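Search posts
Search

We finished our first full carbon count at Rokmont last month. A few notes for other small firms that are putting it off. Short thread.

First thing: pick a base year and stick to it. We wanted to use a slow year because it was easy to get the bills. That would have made every later year look bad for no good reason.

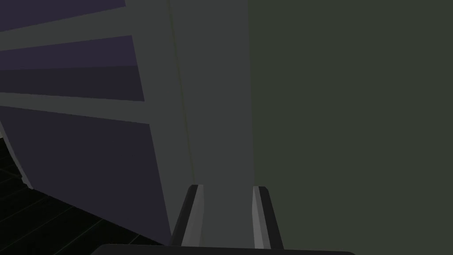

Page last updated: June

Most of our emissions come from what we buy. Our own gas and power came to 17 percent of the total. Freight was 15 percent. Nearly all the rest was purchased goods, and steel was the biggest item by far.

We have 2 sites, Floltberg and Prestlow. Floltberg has its own electric meter. Prestlow shares one with the other tenants, so we had to split the bill by floor area. We wrote down how we did it so next year's count uses the same method.

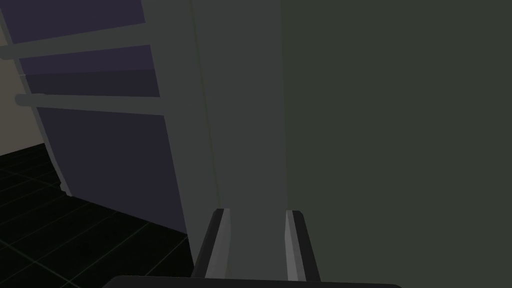 The landlord at Prestlow has agreed to put in a separate meter. Until then the floor area split stays, and it is marked as an estimate in the report.

Suppliers were the slow part. We wrote to 65 of them. Many sent nothing. Some sent a policy page with no numbers on it. For those we used spend figures and standard factors, which is allowed but crude.

We keep everything in Rusu now. It took a while to load the old invoices. A spreadsheet would have worked for the first year, but we had three people editing it and the versions drifted apart.

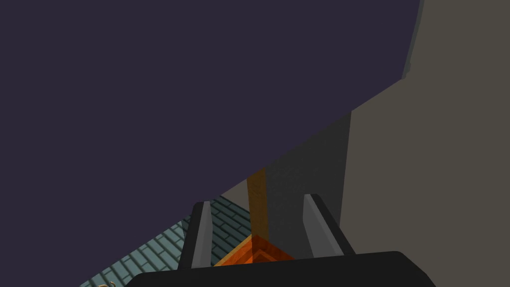

Purple surface, brownish-gray wall. Render.

On targets: we set one for our own energy and a separate one for purchased goods. A single number hid too much. If we bought less steel in a bad sales year, it looked like progress.

Next job is freight. Two of our regular carriers can report fuel per trip, and we have asked for the spring figures. I will post the freight numbers when they are in.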